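제목: Re: 옷 개기 작업, 다음 달부터 어떻게 되나요
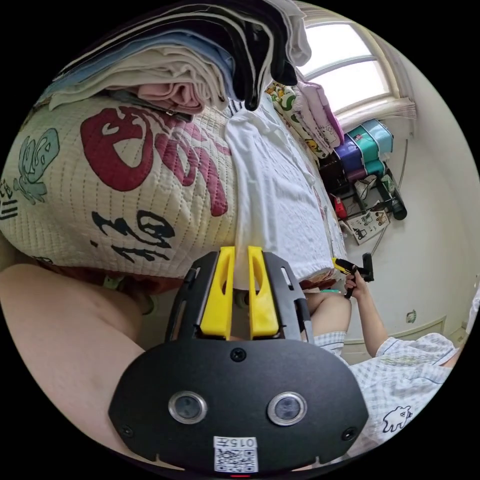 ## 제 답부터요

진솔 씨, 메일 잘 봤어요! 저는 Zundness 쪽에서 두 달째 하고 있는데, 솔직히 몸보다 습관이 더 바뀌었어요. 예전엔 셔츠 한 장을 생각 없이 휙 갰거든요. 지금은 그리퍼로 깃 밑을 집고, 잠깐 멈추고, 천천히 넘깁니다 ㅎㅎ 둘이 한방에서 하면 서로 팔이 안 걸리게 자리부터 잡는 게 좋고요.

6월 물량은 옷 1,140벌이고, 그중 320벌이 셔츠래요. 개는 일이 로봇한테 넘어가면 우리는 검수랑 얼룩 확인 쪽으로 간다는데, 시급 얘기는 아직 없어요. 저는 이게 제일 궁금합니다. 월요일 회의 때 같이 물어봐요!

## 원래 메일

> 보낸 사람: Jin-sol Kwak
>
> 안녕하세요, Staremer 세탁팀 곽진솔입니다. 저희도 다음 달부터 그리퍼를 잡는다고 들었어요. 손목은 괜찮으신가요? 그리고 자동화가 끝나면 개기 담당은 어디로 가는지 혹시 들으신 분 계세요? 팀장님은 "걱정 말라"고만 하시네요.

아, 손목은 첫 주에 좀 뻐근했고 쉬는 시간 꼭 챙기니 나아졌어요. 다른 분들 경험도 답장으로 남겨 주세요~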